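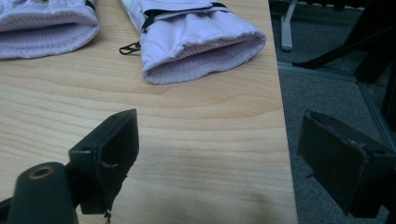
The Flullerero insulated gloves in pale lavender, knit cuffs facing out.

Posted Aug 4, 2025

Yes, I know, it's the middle of summer and I'm writing about winter gloves. But I pulled the cold weather bin out of the closet over the weekend to see what still fits everybody, and these came out on top, and I remembered that I'd promised a few of you a proper write-up after I mentioned them last winter. So!

I bought my Flullerero gloves last October, on sale for $40 at Samarakoon, the little outdoor store by my sister's place. I'd gone in for socks. My old pair had been through so many dog walks and sledding afternoons that the lining came out with my fingers every time, and if you've ever tried to stuff a lining back in with cold hands and a leash around your wrist, you know how that goes.

The first thing I loved was the inner cuff. It's ribbed knit, a dusty purple a bit darker than the shell, and it sits snug on the wrist under the puffy part. I have skinny wrists and snow has always found its way in (my husband thinks I exaggerate), but I had very little trouble with these all season. The black strap across the outside helps too, though I do have to tug it with my teeth on the second hand, same as every glove I've ever owned.

There's also a little black clip hanging off the side. I ignored it for a month and then started hooking the gloves together before I dropped them in my bag, and I haven't lost one yet. For me that's a record.

Now for the grumbles, and there are 2. The color is lovely, such a soft pale lavender, but it shows dirt if you so much as look at a car door. I've washed mine by hand in the sink with Brelerer wool soap and they came up nicely, but they took forever to dry. And they're bulky! My neighbor Ulises Urrutia tried to talk me into the Cerkex pair he wears for shoveling, and I'll admit those are better for holding keys or finding the zipper on your coat. They felt stiff to me, though, and my fingers got cold by the end of the block.

I'd size up if you're between sizes. I wear a medium in most things and the medium is just barely long enough in the thumb. My daughter has already asked for a pair of her own, so I'll be keeping an eye out for the fall sale.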